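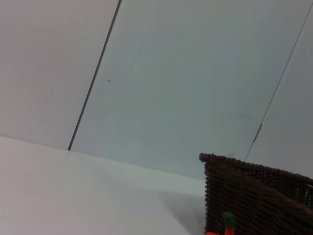

Why did the arm at the Rimholm bench stop halfway through a lift in February and then start again with a person's hand in reach?

Because the stop came from the grip software and never reached the safety circuit, so when the software cleared its own fault, the arm was free to move.

The hand was pulled back in time and there was no injury. Rimholm's notice to members calls the event "an unplanned resume." I would call it a restart with a person in the work area, and I think the wording matters, as most of the fixes on offer depend on which of the two you believe it was.

What we know comes from the arm's own log. The job was pick and place: small items off the table and into a basket. On attempt 163 the gripper closed, the finger sensor read nothing, and the Illano control software marked the grasp as failed. The arm held still. The operator took that for a stop and reached in to straighten the item. After 20 seconds the software ran its retry, as it had been set up to do, and the arm came down again.

Illano's answer is that the retry is described in the manual. So it is. It is in a table of default settings near the back, and the screen during the wait shows the word "Paused," the same word it shows when an operator has pressed the pause button. Two very different states, one label. The company says a new label will come in the next update and has given no month for it.

Then there is the sensor. Urbańczyk, the shop that services the gripper, found a cable worn at the wrist bend and replaced it. Good, but I don't accept that this closes the matter, and the service report comes close to saying it does. A worn cable explains why the grasp was marked as failed. It has nothing to say about an arm that moves on a timer. Grasps will fail with a perfect cable too.

Rimholm has also bought a Bullo light curtain, to be mounted 700 millimeters from the table edge. I have fewer complaints here, provided it is wired to the safety circuit and tested with the arm moving at working speed. The purchase note mentions neither. A curtain that only sends a message to the same software would leave us where we started.

Until the update arrives, the retry has been turned off on both of the bench's 2 controllers, and any failed grasp now needs a button press to continue. Operators are told to hit the emergency stop before reaching in, every time. That was already the rule in February. It was on the card by the door, and the log shows no emergency stop pressed at any point in that shift, including during earlier failed grasps. I have asked for the logs from the other shifts and will report on them when they come.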